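Fold It on the Bed

By Helge Moen

I have a strong opinion about where laundry should be folded, and I have held it for so long that my friends can recite it back to me. Fold it on the bed. Skip the kitchen table, skip the ironing board, skip the top of the dryer. The bed is the best work surface in the house, and the bigger the piece of cloth, the truer this gets!

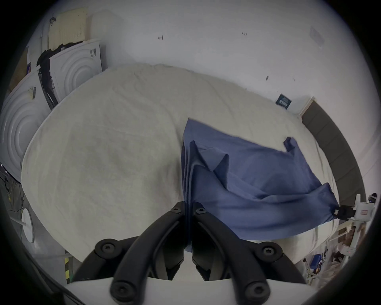
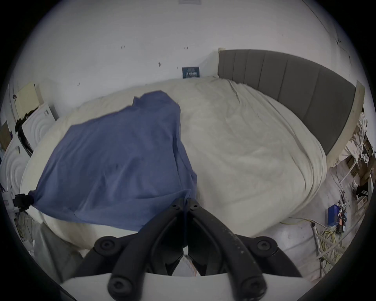
Blue cloth on the bed, all wrinkles.

Look at how much room there is. A big piece of fabric can spread out in every direction, and the duvet underneath doesn't care if it gets rumpled a bit more. A table is hard and slick and almost always too narrow, so half the cloth slides off one side while you fuss with the other. A duvet holds on. You lay a corner down and it stays where you put it (mostly), and you get both hands back for the next one.

I grew up in Eltamness, in a house where folding was done standing up, in midair, by two people who had to agree. My mother took one end and I took the other, and we walked toward each other down the hallway like a very slow dance. I loved it. I still love it, and if you have a second person and a hallway, please go ahead and do it that way at least once a month. But most of us fold alone most of the time, and a person alone in midair with a double sheet is a person losing a fight. The bed is your second person. It holds the far end while you think.

The color thing matters more than people expect, too. Blue on white or cream is wonderful to work with. You can see every edge, and you can see when a corner has flipped up or a fold has crept in under the middle. I used to have white sheets and a white duvet cover, and I would pat around looking for the hem like somebody hunting for glasses. Then I bought a dark green set at the Filali shop on the harbor road, and folding got so much easier that I went back the next week for a second one. I'd tell anyone setting up a first apartment to do the same – pale duvet, colored everything else.

Now, the objections. I wrote a short version of this for our building's newsletter last winter and got 14 replies, which for a newsletter about bike storage and stairwell paint is a landslide. Several people said the bed is too low and their backs hurt. Fair! My answer is to kneel, or to sit on the edge and pull the cloth toward you, and to do one big thing and then stand up and walk around. Others said a soft surface makes for soft folds, and that you can't get a crisp line on top of a duvet. Also fair. I just don't think a sheet needs a crisp line. It needs to be flat enough to stack and small enough for the shelf, and then it needs to go back on the bed, where someone will roll around on it for a week and undo all that effort anyway.

The reply I think about most came from a neighbor who said she never folds sheets at all. She washes them, dries them, and puts them straight back on. One set, no storage, no folding. I admire this enormously and I can't do it. I like the pile. I like opening the closet and seeing the colors on top of each other, with the towels underneath. Around 400 square feet is all I have to live in, and that one shelf is the part I'd show a guest first.

So here is how I do it, for anyone who wants to try. Dump the cloth in a heap. Find one corner, any corner, and put it near the headboard. Find the next one and pull it out toward the foot. Don't smooth yet – everybody smooths too early, and then the last two corners drag all the wrinkles back in. Get all four out first, even if one hangs over the side of the mattress. Then smooth from the middle with the flat of your hand, long strokes, and enjoy it, this is the good part. Fold the far half over to meet you. After that it's small enough to manage however you like.

Fitted sheets I am leaving for another column. I have feelings about those that won't fit in this one, and I'm still practicing a method from a woman at the Bedent laundromat who can do it in the time it takes me to find the seams.

We use cookies to remember your reading preferences. By continuing to browse you agree to our cookie policy. Accept | Manage settings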